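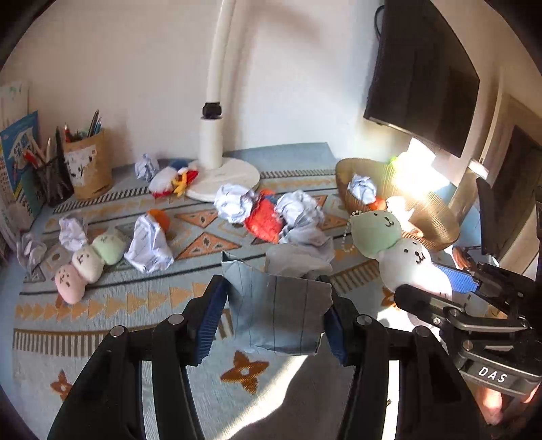
Rug with crumpled paper, plush toys and the woven basket on its side.

clurkico
Wed 2 August
Looking for input on floor pickup order in a kid's room. Paper balls and soft toys are mixed on a patterned rug, and the one basket there already has paper and other things in it together. My plan is paper first, toys second. Does anyone do it the other way?

Sandhu_80
Paper first. It is light, it rolls, and it ends up under everything else. Check beneath the red-orange knitted bag before you call the rug clear. Stand the basket up and empty it before you start, or you will sort the same items twice.

selleo
Disagree. Toys first. The plush row on the left lifts in one pass and you get that part of the rug back. White paper is easy to spot against orange triangles once the larger items are gone.

Sandhu_80
White paper, yes. The pale blue lined sheets are close to the rug color. I would not leave those for last.

clurkico
Fair point on the lined sheets. Is the woven basket worth keeping for toys? I was considering a lidded bin from the hardware place in Cletstead, 10 gallon.

Jade Bouchard
Keep the basket for plush only. Anything on a bead chain goes on a hook – chains snag in open weave. Put a separate paper bin by the lamp. I have run two containers since June and pickup takes 4 minutes.

selleo
Two containers is fine for adults. Kids use whichever is closer. I would still go with one basket and sort at the end of the week.

Jade Bouchard
Then you are pulling paper out of plush every week. Flatten the sheets as you go, too. Flat paper takes a fraction of the bin space and the blank sides can be reused.

clurkico
Going with two containers, paper first. Skipping the lidded bin for now.

Contact the moderators | Copyright Cletstead Home Forum | Back to top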